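The Great Snack Table Sort-Out

So I finally dealt with the snacks. If you've been reading for a while you know we have one shelf in the hall closet that catches everything edible without a proper home, and by May it had stopped closing. I opened the door to grab an umbrella and a bag of something slid out and hit me on the foot. Fine. Message received!

I hauled the whole lot to the round table (the one I bought at the Jindell clearance place, still my favorite thing in the apartment) and just dumped it out. My plan was to do this in half an hour with a podcast on. It took two episodes and part of a third, plus a break for tea, plus a phone call with Yeison Salazar, who wanted to know if I was keeping the spicy stuff and could he have it if I wasn't. I was. Sorry, Yeison.

I always start with the biggest packages. They take up the most room and they're the easiest to make a decision about, so you get that nice feeling of progress right away. The little packets I leave for the end, when I'm tired and less sentimental. I also don't bother matching by brand or where I bought it. Sweet goes with sweet, salty goes with salty, and anything I can't identify goes in front of me so I have to look it up.

There's plenty of that last kind, I'll admit. I shop at the big Asian grocery on Gaillard Street and half the time I pick things by the color of the wrapper. The blue-and-white package with the big Chinese characters was one of the first to get moved, and once it was out of the way I could see a lot more of my tablecloth. The red-and-white checkered roll had to be stopped from wandering off toward the edge a couple of times. Round things on round tables, what can I say.

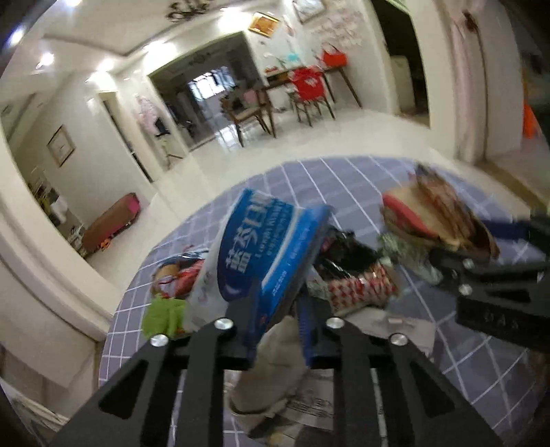 Where everything ended up

The big packages are standing up in a basket on the bottom of the shelf, like files in a drawer. I can flip through them now without taking everything out. Anything crinkly and half crushed went in the front, on the theory that I should eat it first.

Small packets live in an old shoebox with the lid off. I tried a glass jar and it looked so cute, but I couldn't get my hand in past the second layer, so the jar now has clothespins in it.

I folded up the paper bags and put them with the other paper bags. I have so many. If anyone reading has a use for them that isn't "line the recycling bin," leave me a comment, I'm all ears.

The tablecloth got a good shake over the balcony and went in the wash. Crumbs everywhere, obviously.

Next up is the tea cupboard, and I already know there are eight open boxes of chamomile in there.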